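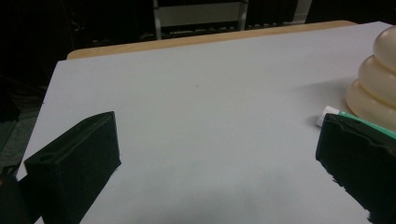

Open gripper, white tabletop, desk stuff to pick up.

Planning a two-handed gripper setup for next year – what would you buy first?

Atif Sial
Posted November 28, 2019

OK so I'm way too excited about this. Our budget for the Burunach project got approved and I finally get to plan a proper tabletop station for hand-held gripper work (pens, cups, glue sticks, small everyday things). I have until January to send in the order list, and I'd love to have people poke holes in it before then!

What I have so far:

Cuvska hand-held grippers, 2 pairs, one to use and one on the shelf
Spare finger pads, 34 sets
Table, white top, stands
Cables, and then more cables
Desk objects, whatever the dollar store has

The arm comes later. Mertens gave me a quote and it's a big chunk of money, so I want the table work running well before I sign anything. Is that the right order? Also, 34 sets of pads looked like a lot when I typed it, but the price drops at that quantity and I hate waiting on parts.

Toivo Tikkanen
Great project. Right order too, I think. We bought the arm first and it sat in its crate while we argued about tables. My only complaint is the objects line. Give it real money! You want several of each thing so a broken cup doesn't stop your week.

Ragnvald Åberg
I'll disagree on the order. Arm lead times can be ugly, and if Mertens quotes you today that price won't be there in summer. Put a deposit down now and do the table work while you wait. And 34 sets of pads is silly. Pads get redesigned. Buy 7, then see what wears out.

Atif Sial
Hmm, the deposit is a good thought, I hadn't asked if they take one. On the pads you may have talked me down a bit. 7 feels thin with two hands going, though. Each hand eats its own pads, and when both are working close to one cup they get bumped plenty.

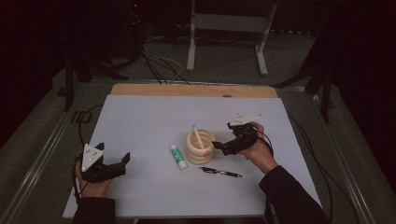 Đức Mạc
Put cable management on its own line in the budget, please. Sleeves, floor covers, strain relief, a few spare leads. Everyone lumps it under "misc" and then misc is gone by spring. Mistetti sells a floor cover kit for 122 dollars and it's the best money I spent all year – I step over nothing now.

Ragnvald Åberg
122 for plastic strips? Tape.

Đức Mạc
Tape leaves goo on carpet. I've cleaned that goo. Never again.

Atif Sial
Ha, adding the kit. We have carpet too. I'm also moving some of the pad money over to lighting, which I'd left out completely. A decent panel over the table is cheap next to everything else on the list, and dark fingers against a dark room are hard to make out.

Toivo Tikkanen
Yes to lights! Get the dimmable kind and keep the receipt.

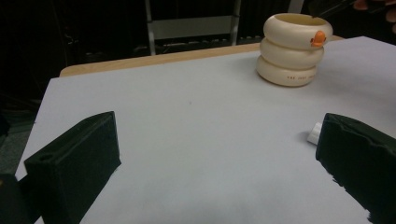
Hằng Châu
Does the second pair of grippers have to be on the first order?

Atif Sial
It can wait, but Cuvska charges shipping per order and I'd be paying it twice, so I'm leaning toward getting both pairs now.

Hằng Châu
Makes sense. I'd still ask if they'll hold the second pair for you at the same price. They did that for us with pads.

Atif Sial
Oh nice, emailing them tonight. I'll post the new list once I hear back from them and from Mertens on the deposit. Ragnvald, I'm down to 2 boxes of pads, please be proud of me.

Ragnvald Åberg
How many in a box?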